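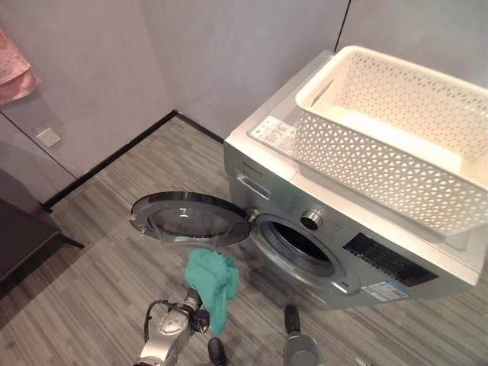 布はちゃんとつかんでいるのに洗濯機の手前で止まってしまい、呼びかけても停止ボタンを押しても腕が下りてこないので、仕方なく手で引っぱってしまった、というお便りをいただいたことがあります。びっくりなさったでしょうし、目の前で腕を上げたまま固まっているのを見れば、つい手が出てしまうお気持ちもよくわかります。ただ、この「手で引っぱる」だけは、どうか今後はご遠慮ください。本章では、洗濯作業の途中でTrusskaが止まったときに、お客さまにも機械にもけがのないように復旧していただく手順を、少し長くなりますがひととおりご説明します。

第7章 洗濯作業中の停止と復旧

7-1 はじめにお読みください

Trusskaが洗濯機の前で止まる原因のほとんどは、扉まわりの接触です。腕や指が扉の縁、扉の留め具、ドラムの入り口のどこかに触れ、予定より強い力が500ミリ秒続くと、制御ソフトウェアPlemthorpeが保護停止をかけます。このとき関節にはブレーキがかかり、腕は止まった姿勢のまま保持されます。動かないのでつい電源が切れたように思ってしまいますが、関節への電力は残っています。

操作画面には「218 扉接触・保護停止」と表示されます。218以外の番号が出ている場合は本章の手順では復旧できませんので、お手数ですが第9章の一覧をご覧ください。

警告
・保護停止中の腕、手首、指に触れないでください。ブレーキが解除された瞬間に腕が下がり、扉との間に手をはさむおそれがあります。
・お子さまやペットが近くにいるときは、復旧作業を始める前に部屋の外へ出してください。
・洗濯機が運転中のときは、先に洗濯機を停止し、回転が完全に止まるまで待ってください。
・指が扉の縁にかかったまま、扉を開け閉めしないでください。

7-2 布を持ったまま止まったとき

洗濯物を入れる途中で止まった場合です。垂れた布の端が扉の留め具に引っかかっていることがいちばん多く、次に多いのが、大きめの布の端を本体の脚が踏んでいる場合です。バスタオルやシーツのように長いものでは、両方がいっぺんに起きることもあります。そういうときも、あわてずに一つずつ進めてください。

手順1
背面の停止ボタンを押し込みます。押し込むと、ボタンはそのままの位置に残ります。保護停止がすでにかかっていても、この操作は省かないでください。

手順2
操作画面の「関節状態」を開き、左右の腕がどちらも「保持」になっていることを確かめます。「準備中」のままのときは、そのまま12秒お待ちください。それでも変わらなければ、ここで作業を中止して7-5へお進みください。

手順3
本体の横、腕の届かないところに立ち、布がどこかに引っかかっていないかを目で確かめます。しゃがんで下からのぞき込むのは避けてください。床に近いところが見えにくいときは、操作画面を「頭部カメラ」に切り替えると、離れた場所からでも様子がわかります。

手順4
「手を開く」を選び、布を持っているほうの手を指定します。確認の表示が出たら、もう一度同じ項目を選んでください。指がゆっくり開き、布が離れます。布が床に落ちてもかまいませんので、受け止めようと手を出さないでください。

手順5
停止ボタンを右に回して戻し、「後退」を選びます。本体が下がりきって「待機」の表示が出てから、布を取りのけてください。

お知らせ
指が開いても布が離れないときは、繊維が指の関節に入り込んでいるかもしれません。レースや毛足の長いもの、ほつれのある雑巾などで起こりやすいようです。はさみで切ったりせず、「待機」になってから主電源を切り、第4章のお手入れの手順で外してください。少々手間はかかりますが、指先のセンサーはとても薄い部品ですので、ここはゆっくりお願いします。

7-3 扉に指をかけたまま止まったとき

こちらのほうが、正直に申しますとやっかいです。布であれば離せばすみますが、扉の場合は指が縁の裏側に回り込んでいて、いきなり腕を引くと扉を強く引いてしまいます。蝶番をゆがめてしまったり、いちばん困るのは、指のほうが抜けなくなってしまうことです。 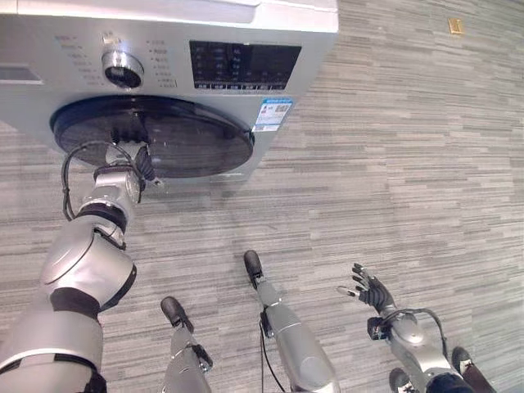 そのため、扉で止まったときに限っては、「手を開く」を先に選ばないでください。指は開くときにいったん外側へ広がりますので、縁の裏で指を開くと、かえって深く食い込むことがあります。以前の版の説明書では7-2と同じ順番でご案内しておりましたが、2021年8月30日の改訂で次の手順に改めました。古い説明書をお手元に残していらっしゃる方は、恐れ入りますがこちらを優先してください。

手順1
停止ボタンを押し込みます。

手順2
操作画面の「関節状態」で、両腕が「保持」になっていることを確かめます。扉にかかっていないほうの手も、必ず確かめてください。何もしていないように見える手も、復旧のときには体の釣り合いをとるために動きます。

手順3
洗濯機の扉がロックされていないかを、洗濯機側の表示で確かめます。ロック中の場合は、お使いの洗濯機の説明書に従って解除してください。解除できるまでは、次へ進まないでください。

手順4
停止ボタンを戻し、「力を抜く(片手)」を選んで、扉にかかっている手を指定します。指の力だけが弱まり、腕の姿勢は変わりません。画面の「指先の力」が2以下になるまで待ちます。数字が細かく上下しているうちは、まだ落ち着いていません。

手順5
「逆順で戻る」を選びます。Trusskaは扉に手をかけたときの動きを、低速で逆にたどります。途中で扉がわずかに動くことがありますが、故障ではありません。

手順6
指が扉から完全に離れたのを見届けてから、「後退」を選びます。

注意
「逆順で戻る」の途中でふたたび218が出たときは、同じ操作をくり返さないでください。くり返すたびに指に力がかかり、手首のケーブルを傷めることがあります。停止ボタンを押し込み、そのままの状態でご連絡ください。

7-4 運転を再開する前に

本体が「待機」に戻ると、ほっとしてすぐに続きをさせたくなるものですが、その前に次の点をご確認ください。

・指先の黒い部分に、裂けやはがれがないこと。
・手首から前腕にかけてのケーブルが、関節にはさまっていないこと。ケーブルには動きに合わせたたるみが必要です。見た目が気になっても、結束バンドなどで腕に縛りつけないでください。
・扉の縁やゴムの部分に、傷や変形がないこと。
・扉が手で軽く閉まること。お客さまの手で重く感じる扉は、Trusskaにとっても重い扉です。
・洗濯機の上に載せた物が、腕の通り道にはみ出していないこと。

確認がすみましたら、「扉の学習」をやり直してください。保護停止のあとは、Trusskaが覚えている扉の位置と実際の位置とがずれていることがあります。学習のやり直しは第5章にありますが、空のドラムで行い、布は持たせないのがこつです。終わったら小さなタオルを使って投入から扉閉めまでを試し、問題がなければ普段の量に戻してください。

じゅうたんやマットなど、柔らかい床に本体を置いている場合は、「設置」の画面で床の種類も見直していただけると助かります。「硬い床」のままにしておくと、足元の沈み込みの分だけ手の高さがずれ、扉の縁に指が当たりやすくなります。模様替えのあとに218が続くようになったというご相談では、ここを直すだけですむことがよくあります。

7-5 ご連絡いただくとき

手順どおりに進めても復旧しないとき、あるいは途中で少しでも不安に思われたときは、どうぞ遠慮なくOmoregieサービス窓口までお知らせください。お電話の前に次のことを書きとめておいていただくと、お話が早く進みます。

・画面に出ている番号と、止まったときに選んでいた作業の名前
・止まっているのが右手か左手か、布を持っているか、扉に触れているか
・すでに試した手順
・手の部品の型番(手首の内側に「Orkix」で始まる刻印があります。腕が保持状態のときは、のぞき込まずに操作画面の「機器情報」でご確認ください)

主電源は、窓口からお願いするまで切らないでください。切ってしまうと、停止直前の力の記録が消え、原因を調べるのに時間がかかってしまいます。やむを得ず切った場合は、その旨をお伝えください。煙やこげたにおいがするときだけは別で、ただちに主電源を切り、本体から離れてからお電話をお願いいたします。

記録の書き出し方は、次の第8章でご説明します。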